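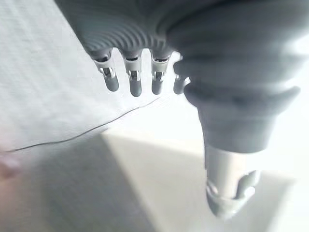 Wrist cam still, hand 2, fingers down over the bench. Attached to ticket by P. Meesuk.

Subject: Hand 2 reports "finger 4 blocked" at home pose
Cell: Kuo bench cell, Alville
Status: Open, waiting on parts
Priority: was Low, raised to Medium in February

Original report
Hand goes to home, waits, then throws "finger 4 blocked" and drops out of auto. Clears on reset. Comes back anywhere from the next cycle to the end of the shift. Night shift has been resetting it and carrying on. Please advise.

Reply from Steltolard support
Thank you for your report. This message is usually caused by an outdated calibration. Please run the full hand calibration and update to the current firmware.

P. Meesuk
Ran the full calibration. Updated the firmware. Fault was back before I'd finished my coffee. I would like to know what "usually" is based on, as this is the same answer we got for the thumb on hand 1, and that one was a cracked pin.

Look at the still. Fourth finger is sitting right up against the thumb, or near enough that I can't see daylight there from the wrist cam. The other gaps are clear. I know the thumb is a lot closer to the lens and hides part of that finger, so I'm not claiming the picture proves contact. But I'd want contact ruled out before anyone recalibrates anything again.

Steltolard support
Could you confirm the thumb sleeve is seated correctly? A sleeve that has ridden up can hold the thumb inward.

P. Meesuk
Pulled it and reseated it. The folds stack evenly and the bottom edge is down where the manual says. No change. Also checked the knuckle slots on all four fingers with a flashlight and a pick. Some lint in finger 2, none in finger 4. So much for that.

Tried next:
- Swapped the finger 4 and finger 3 motor leads at the palm board. Fault stayed with finger 4, so I don't believe it's the driver channel.
- Moved the home pose for the thumb outward by 7 degrees. Ran 900 cycles with one fault. Before the change I couldn't get past 30.
- Put the thumb back to the factory pose. Faulted twice before lunch.

Steltolard support
We are glad the issue is resolved.

P. Meesuk
It isn't. One fault in 900 is still a fault, and I've moved a pose that your own setup sheet says not to touch. The Camell fixture is taught off that thumb position, so every pick would need teaching again. Please reopen.

Steltolard support
Reopened. Our engineering team suspects wear in the thumb base joint. At what cycle count was the joint last replaced?

P. Meesuk
Never, according to the log. Service interval on the sheet is 700 hours and the counter was reset with the firmware update, so the number on the screen means nothing now. Would have been nice to have a warning about that.

Ordered one base joint and one finger 4 pin set. I'm fitting the joint first and leaving the pins alone until it has run a full shift, otherwise we'll never know which it was. Hand 2 stays on the outward thumb pose with the Camell picks disabled. Night shift: if it faults, write down the time before you reset it.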